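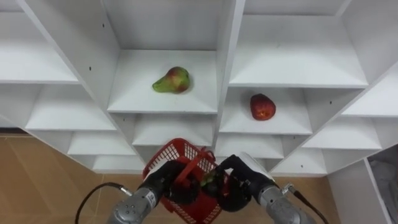 Unit 4: Storing Fruit After Harvest

Course notes for Small Orchard Management, evening section. Instructor: Meron Tsegaye. Read these before the packing shed visit and bring your worksheet from Unit 3.

1. Fruit is still alive

Apples and pears keep breathing after they are picked. They take in oxygen, use up stored sugar and starch, and give off carbon dioxide, water and heat. The faster this goes on, the shorter the storage life. Temperature has the largest effect on the rate. A crate left in the sun for an afternoon can lose days of keeping time, and cooling it later does not bring those days back.

Apples, pears, peaches and bananas also give off ethylene, a gas that speeds ripening. Cherries and grapes give off very little. In a closed room the gas builds up, so one box of overripe fruit can push the rest along. Bruised and rotting fruit gives off more of it than sound fruit.

2. Apples and pears are handled differently

Most apples can be picked ripe or nearly ripe and eaten the same day. European pears should be picked mature but still hard. Left on the tree, many varieties soften from the core outward and turn brown and mealy inside before the skin shows anything.

Skin color is a poor guide for either fruit. A red blush tells you the side that faced the sun. Look at the ground color instead, meaning the color under the blush, and see whether it has moved from a dark green toward a lighter green or yellow. For pears, use the tilt test: lift the fruit to the horizontal and see if the stem parts cleanly from the spur.

Winter pears need a cold period before they will ripen properly. Bartlett needs little or none. Anjou may need two months. After chilling, bring the pears to room temperature and check them daily by pressing gently near the neck. If the neck gives, the pear is ready. By the time the wide part gives, it is usually past its best.

3. Room conditions

Keep the cold room close to 32 degrees F for pears and for most apples. Some apple varieties are damaged at that temperature and should be held a few degrees warmer - check the variety sheet. Humidity should be 90 to 95 percent. Dry air shrivels the skin, starting around the stem.

Leave a gap between stacks and walls so that air can move. Do not store apples or pears with carrots (they turn bitter), potatoes or cut flowers.

4. Worked case: the Undelgate orchard

Gemechu Degefa runs a small orchard at Undelgate and kept records for one season. He put 600 pounds of mixed apples into a single cold room in the fall. At the March check he threw out 259 pounds. He had stored early and late varieties together, with no sorting after the first day.

The next season he separated the varieties, sold the early ones first, and sorted every two weeks. From the same starting weight he discarded 45 pounds by March. The room and the cooling equipment were unchanged.

Note that two things changed at once, so we cannot say how much of the gain came from sorting and how much from separating. We will come back to this in Unit 6 when we cover record keeping.

5. Sorting routine

Wash hands and trim nails before handling fruit.
Take out anything with broken skin, soft spots or a missing stem.
Lift and set down each fruit. Do not roll or drop it.
Weigh the discards and write the weight on the room card.
Carry discards out of the building the same day.

6. For next class

Read the chapter on cooling loads. Work out the discard rate as a percentage for both Undelgate seasons and show your steps. Tekle Gebremichael will collect the worksheets at the door. If you need a ride to the packing shed, put your name on the sign-up sheet by Thursday.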